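Waiting Times at the Teltham Bus Station
Report by Tien-fu Leung

1. Introduction
My project is about how long passengers wait for the bus in Teltham, and whether they think the wait is fair. I asked 154 passengers in August. My questionnaire had one page and most people filled it in while standing.
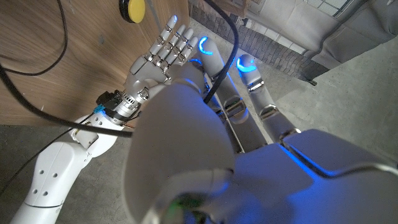
2. Method
I stood at two stops, Kudorik Road and Clivetti Square, between 8 and 10 in the morning. I wrote down the time when each person arrived and the time when they got on. People who left the queue were not included – this is a weakness of my study.

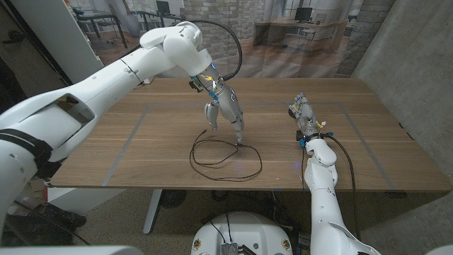 3. Results
At Kudorik Road the wait was shorter, but the passengers complained more. The timetable there is hard to read, and older people asked me for help with it.
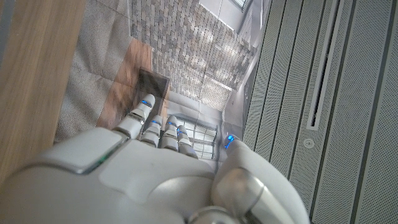 At Clivetti Square there is a roof and a bench, and many passengers told me they did not mind waiting. I would like to repeat the survey in winter.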